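3/26/21
By the Brunura Kids Page

A Robot in the Kitchen

On open day at the Zapata workshop, 80 children came to see a robot practice with a microwave.

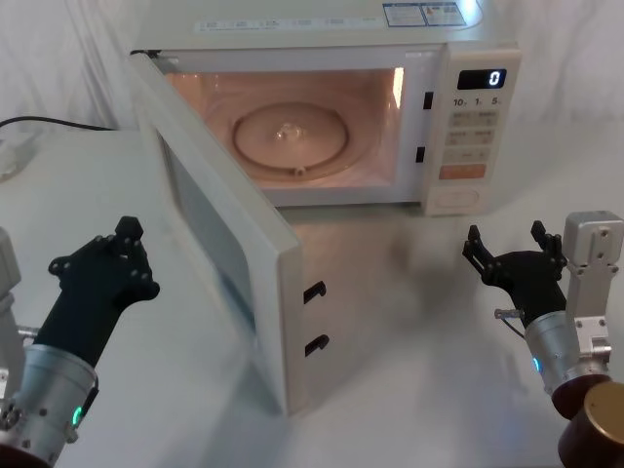 The microwave with its door open.

Each arm ends in a gripper, the robot's hand. Visitors stayed behind a line on the floor.

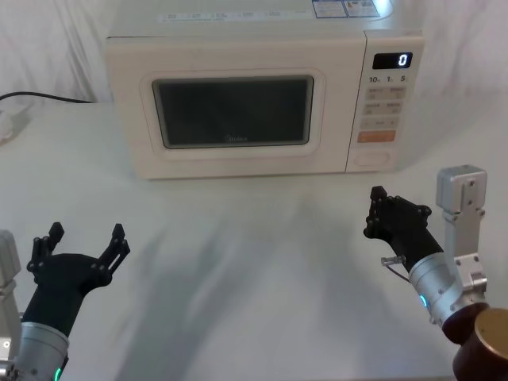

What is a gripper for?
It lets a robot hold, push or pull things.

The next open day is in June.

Last updated 3/26/21... see front desk for times.

Contact Brunura | Copyright Brunura | Back to top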